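September
Vlasta Matoušek, second-year building studies, with site notes by Bohumila Kuruc

Do "maintenance-free" cladding claims hold up? A short report on two walls in Lutamton

Most of the brochures I collected for this project say the same thing. Plastic cladding never needs painting, timber is a nuisance, and the wall will look after itself once the fitters have gone home. I wanted to know how much of that could be checked by a student with a ladder, a damp meter and a few free Sundays. The answer is less than I had hoped, but more than the sellers offer.

We looked at 2 houses in the same terrace. One was clad in Cilico boards by a firm called Nikolovski, the other in painted softwood by its previous owner. Both walls face the weather. I chose them mainly for the access, so nobody should treat them as a fair sample.

Bohumila took meter readings at 34 points on each house, all behind the lowest boards and beside the windows. The Cilico wall gave high readings at seven points. The timber wall gave high readings at two. Six of the seven were next to window trims where the sealant had pulled away from the board. The product itself seemed sound. The fitting was another matter, and the brochure says very little about fitting.
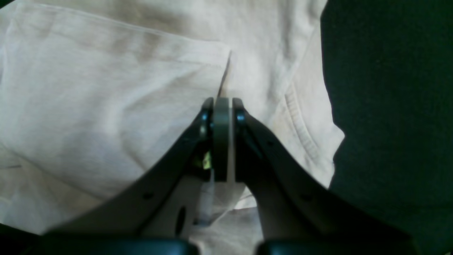
Fig. 1. Thin grey-green piece held upright between two black fingertips, clear plastic strip beneath.

Cost was harder to pin down. The Cilico owner had kept one repair bill, for £412, covering new sealant and two replacement corner pieces. The timber owner buys paint when it is on offer and does the work himself, and he could not say what he had spent. Without his figures I can't claim that either wall is cheaper, though the Plusemo price guide does exactly that in its first paragraph, with no source given. I wrote to ask where the comparison came from and have had no reply.

There are weak points in my own work too. The meter was made for timber, so the readings beside the plastic boards were taken on the battens behind, and we could only reach those where a board would unclip. We visited in dry weather. My tutor thinks the difference between the houses could come down to one careless afternoon by one fitter, and I have nothing to set against that.

What I would want before believing the ten-year promises is a record of call-outs, kept by someone who does not sell the boards. Nikolovski told us they keep one but would not show it. I have left their warranty leaflet in the appendix with the exclusions underlined. Sealant is the second item on the list.

Building Studies project reports | Contact the department office | Copyright remains with the authors | Back to top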